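Is lending at interest still a sin, or did we just get used to it?

mnajjar
Our reading group at Irkitlow hit Ezekiel 18 in February and I haven't been able to let it go. Lending at interest is on the same list as robbery and adultery. I have a mortgage and a savings account, so apparently I'm sinning in both directions. When did we all agree to stop caring?

Gilles_J
When churches got endowments.

bernadette.v
Gilles, be nice. Those laws were for a farming village where you borrowed because your crop failed. Charging a starving neighbor is a different thing from a bank financing a guy's second bathroom. Read Exodus 22:25, it says "the poor" right there in the verse.

Gilles_J
Exodus does. Deuteronomy 23 says your brother, and my brother has two bathrooms.

dorian_g
Deuteronomy also lets you charge foreigners, which kind of sinks the idea that interest is evil in itself. It's a family rule. You don't make money off family.

lupe nava
Then who's family, Dorian? I seem to remember somebody asking that about neighbors and getting a long story about a ditch.

dorian_g
Fair. I still think you can't run a town on it.

lupe nava
We ran a loan circle out of our parish for 7 years with no interest. People borrowed for car repairs mostly. One guy never paid us back and still sits in the front pew, singing.

bernadette.v
Every parish has that guy. I think ours does the readings.

mnajjar
OK, so nobody's giving up their mortgage. I did look up what my savings earned last year and it was $172. I'm thinking of putting that into something like Lupe's circle. Lupe, did you make people sign anything, or was it all on trust? 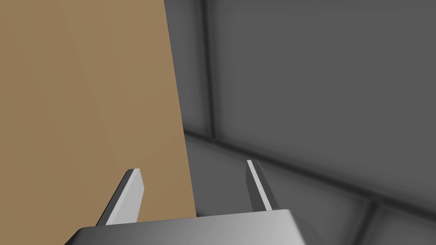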